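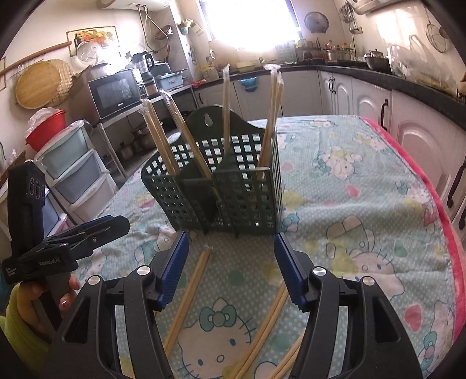
손가락 패드는 언제 갈아야 하나요?

골이 뭉개져서 손톱으로 긁어도 걸리는 느낌이 없거나, 패드 가장자리가 손가락에서 들뜨기 시작하면 갈아 주세요. 사용 기간으로 정해 두지는 않았어요.

4장. 손잡이형 그리퍼 손보기: 패드, 링크, 영점

이 장은 Groltatby 작업대에서 쓰는 손잡이형 그리퍼를 켜기 전에 맞추고, 쓰고 나서 닦고, 망가진 데를 고치는 이야기예요. 전원 켜는 법이랑 Filtau 앱 설치는 3장에 적어 두었으니 아직 안 하셨으면 거기부터 보고 오세요. 저는 이 작업을 워낙 자주 하다 보니 순서가 손에 익었는데, 처음 하시는 분은 한 단계씩 따라오시는 게 속 편해요(저도 처음엔 영점 잡는 데만 오전을 다 썼거든요!).

4.1 준비물

마른 극세사 천
알코올 솜
작은 십자드라이버(자석 팁은 피해 주세요)
두께 2 mm 간격 게이지
Bansal 패드 교체 세트: 골 있는 패드 한 쌍, 양면 접착 시트, 플라스틱 주걱
나무젓가락 몇 개

젓가락은 마지막 시험 집기에 써요. 비닐 포장이 된 것과 안 된 것을 섞어서 준비하면 좋아요. 포장된 쪽은 표면이 미끌거려서 패드 상태가 나쁘면 금방 티가 나요.

4.2 켜기 전에 훑어보기

1. 그리퍼를 전원이 꺼진 채로 작업대에 눕히고, 양쪽 손가락이 나란한지 위에서 내려다봅니다.
2. 손잡이를 천천히 당겼다 놓습니다. 끝까지 닫히고, 끝까지 열려야 해요. 중간에 툭 걸리면 4.4로 가세요.
3. 링크 사이에 비닐 조각이나 나무 부스러기가 끼어 있는지 봅니다. 있으면 주걱으로 밀어 내고, 입으로 불지는 마세요.
4. 피벗 핀을 손끝으로 하나씩 눌러 봅니다. 딸깍거리는 핀이 있으면 표시해 두세요.
5. 카메라 렌즈를 마른 천으로 닦습니다. 알코올 솜은 여기엔 쓰지 않아요.

주의: 손가락 사이에 자기 손가락을 넣고 당겨 보는 분이 꼭 계신데요, 하지 마세요. 힘이 세진 않아도 링크가 접히는 안쪽은 꽤 아프게 집힙니다.

4.3 패드 갈기

패드는 양쪽을 같이 갈아요. 한쪽만 새것으로 바꾸면 두께 차이 때문에 물건이 닳은 쪽으로 기울어서 잡히고, 영점을 아무리 다시 잡아도 찜찜함이 남더라고요.

1. 전원을 끄고 손가락을 끝까지 엽니다.
2. 주걱을 패드 아래쪽 모서리에 밀어 넣고 위로 들어 올립니다. 잘 안 떨어지면 조금씩 좌우로 흔들어 가며 밀어 주세요. 커터 칼은 절대 안 돼요. 손가락 면에 흠집이 나면 새 패드가 평평하게 안 붙어요.
3. 남은 접착제를 알코올 솜으로 닦아 내고, 면이 완전히 마를 때까지 둡니다.
4. 양면 접착 시트를 손가락 면에 먼저 붙이고 기포를 바깥으로 밀어 냅니다.
5. 새 패드의 골 방향을 반대쪽과 맞춘 다음 아래에서 위로 눌러 붙입니다.
6. 손가락을 살짝 닫아 두 패드가 서로 눌리게 한 상태로 18시간 둡니다.

참고: 마지막 단계에서 성질 급하게 바로 쓰고 싶은 마음, 저도 잘 알아요. 그런데 덜 굳은 패드로 미끄러운 걸 집으면 패드가 옆으로 밀리고, 밀린 패드는 다시 떼어서 붙여도 원래만큼 안 붙어요. 저녁에 붙여 놓고 다음 날 오후에 쓰는 식으로 잡으시면 돼요.

4.4 링크가 뻑뻑하거나 흔들릴 때

뻑뻑한 건 대개 때가 낀 거고, 흔들리는 건 나사가 풀린 거예요. 두 증상이 같이 오면 흔들림부터 잡으세요.

1. 그리퍼를 뒤집어 놓고 문제가 되는 쪽의 나사를 찾습니다.
2. 드라이버를 곧게 세워, 그러니까 나사 머리와 90도가 되게 대고 천천히 조입니다. 걸리는 느낌이 오면 거기서 멈추세요.
3. 손잡이를 여덟 번 당겼다 놓으면서 움직임이 고른지 느껴 봅니다.
4. 그래도 뻑뻑하면 나사를 아주 조금 풀고, 핀 둘레를 마른 천으로 닦은 뒤 앞 단계를 되풀이합니다.

주의: 윤활유는 뿌리지 마세요. 기름이 패드로 흘러내리면 그 패드는 버려야 해요. 저는 한 번 뿌렸다가 패드 한 쌍을 그 자리에서 날렸어요.

핀이 눈에 띄게 기울었거나 팔에 금이 간 경우에는 여기서 더 손대지 말고 Skastier 수리 창구로 보내 주세요. 보낼 때 메모에 "열 때 걸림"인지 "닫을 때 걸림"인지 적어 주시면 그쪽에서 아주 좋아합니다.

4.5 영점 잡기

패드를 갈았거나 나사를 만졌으면 꼭 해야 하는 작업이에요. 앱 화면의 "닫힘" 값과 손가락의 실제 위치를 맞춰 주는 건데, 말은 거창해도 금방 끝나요.

1. 그리퍼를 켜고 Filtau 앱과 연결합니다.
2. 앱에서 영점 화면을 열고, 손가락을 힘주지 않고 닫습니다. 패드끼리 닿기만 하면 됩니다.
3. "닫힘 저장"을 누릅니다.
4. 손가락을 끝까지 열고 "열림 저장"을 누릅니다.
5. 간격 게이지를 패드 사이에 물리고 화면 값을 읽습니다. 게이지에 적힌 두께와 같아야 해요.
6. 값이 다르면 둘째 단계부터 다시 합니다. 두 번 해도 어긋나면 패드가 덜 붙었을 가능성이 높으니 가장자리를 살펴보세요.

양손에 하나씩 쓰시는 분은 두 대를 동시에 연결해 놓고 잡지 마세요. 어느 쪽 값을 저장했는지 헷갈리기 딱 좋아요! 한 대를 끝내고 연결을 끊은 다음에 나머지를 잡는 게 마음 편합니다.

4.6 시험 집기

제가 제일 좋아하는 부분이에요. 가늘고 가벼운 걸 집어 보면 정렬 상태가 바로 드러나는데, 나무젓가락만큼 만만한 게 없더라고요. 작업대에 젓가락을 흩어 놓고, 세워 꽂을 수 있는 통을 그 뒤에 두세요. 구멍이 숭숭한 수저통이면 충분해요.
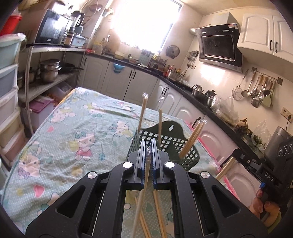

그림 4-2. 두 손가락 패드로 나무젓가락 한 개를 집은 모습

1. 손가락을 연 채로 젓가락 위로 가져가 패드가 젓가락 양옆에 오게 합니다.
2. 천천히 닫습니다. 젓가락이 닫히는 도중에 빙글 돌면 패드 높이가 서로 다른 거예요.
3. 들어 올려서 손목을 좌우로 조금 기울여 봅니다. 미끄러지지 않아야 합니다.
4. 통 위로 옮겨 끝을 맞추고 놓습니다. 이때 손잡이를 확 놓지 말고 스르르 풀어 주세요.
5. 포장된 젓가락으로도 똑같이 해 봅니다. 맨 젓가락은 잘 잡히는데 포장된 것만 빠지면 패드를 알코올 솜으로 닦고 다시 시험하세요.

참고: 식탁보를 깔고 하실 때는 천을 팽팽하게 펴 두세요. 낮은 젓가락을 집다 보면 천까지 같이 물려 올라오는 수가 있어요. 집게 끝을 살짝 들고 들어가면 훨씬 나아요.

창가에서 작업하신다면 앱의 미리보기 화면도 한번 봐 주세요. 빛이 너무 강해서 손가락 끝이 안 보일 정도면 커튼을 치거나 작업대 방향을 돌립니다. 노출 설정은 5장에 있어요.

4.7 쓰고 나서

연속 사용은 최대 90분으로 잡고, 그다음엔 전원을 끄고 내려놓으세요. 손목도 쉬어야 하고요. 보관할 때는 손가락을 조금 벌려 둡니다. 꽉 닫아 두면 패드 골에 서로 눌린 자국이 남아요(접착 시트를 굳히는 동안은 예외예요). 패드가 위를 보게 눕히고, 그 위에 다른 물건을 올리지 마세요.

닦은 날과 패드를 간 날은 본체 보관함 뚜껑 안쪽 표에 적어 주세요. 연필이면 됩니다.

4.8 자주 보이는 증상

손가락이 한쪽만 늦게 닫힌다: 늦는 쪽 링크에 낀 것이 있는지 보고, 없으면 4.4를 따라 주세요.

화면 값이 가만히 있어도 흔들린다: 앱 연결을 끊고 그리퍼를 껐다 켠 뒤 영점을 다시 잡습니다.

집은 물건이 천천히 흘러내린다: 패드를 닦고, 그대로면 4.3으로 가세요.

닫을 때 삐걱 소리가 난다: 핀 둘레를 마른 천으로 닦아 보세요. 소리만 나고 움직임이 고르면 그냥 쓰셔도 괜찮아요. 제 것도 나는데 잘 쓰고 있어요.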